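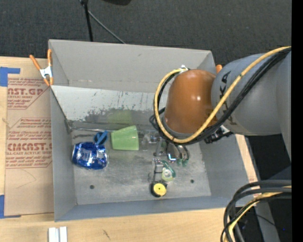

Fig. 1. Bin-picking cell with KUKA arm and mixed small items.

Unit 4. Planning the budget for a picking cell
Course notes, Lilla Bodnár

Before this unit please read the Cakov case again, especially the two pages on delivery terms. We will use the same numbers in the exercise.

4.1 The arm is one line in the budget

Students usually begin with the price of the arm, and many first budgets stop there. For a cell of the kind in Fig. 1 you must also plan the following:

Tool at the end of the arm, with its spare parts
Cable and hose routing along the arm
Bin, table and the means of fixing them
Stand or pole for the sensors
Test items
Safety equipment and the risk assessment
Hours of the integrator

Look at how the yellow hose and the black cables follow the arm over the joint. This set is often called the dress pack. It bends with every move and it wears, so I ask you to put it under yearly costs and also under purchase.

The bin is fixed with spring clamps. For a trial phase this is a fair choice and it costs very little. If the cell goes to production, write a separate line for a proper fixture. In the Cakov case this line was forgotten, and Kobe Vandenberghe had to request the money in June, when the department budget was already closed.

4.2 Test items

A shiny blue package, a translucent green cup and a clear item lie in the same bin. Transparent and reflective surfaces are difficult for many depth sensors, and this decides which sensor you need to buy. Therefore choose the test items first and ask for the sensor offer after. Students who do it in the other order have to ask for the offer two times.

Wear is also a cost. The metal at the far side of the bin is scratched and has dark patches. Plan for replacement bins.

4.3 Comparing offers

We have two offers, from Arnby and from Van der Linden. Arnby gives 8 weeks for delivery and includes the commissioning. Van der Linden is cheaper, but the gripper comes from Jusex as a separate order, with its own shipping and its own warranty. Put both offers in the same table before you compare the totals - an empty field means that you must ask the supplier, it does not mean zero.

Exercise 4

a) The spare parts kit costs 1,388 euros and one replacement bin costs 106 euros. Calculate the cost of one kit and 4 bins.
b) Mark each line from 4.1 as a one-time cost, a yearly cost or both.
c) Write three questions to Van der Linden about the gripper order.

Bring your table on paper to the next session.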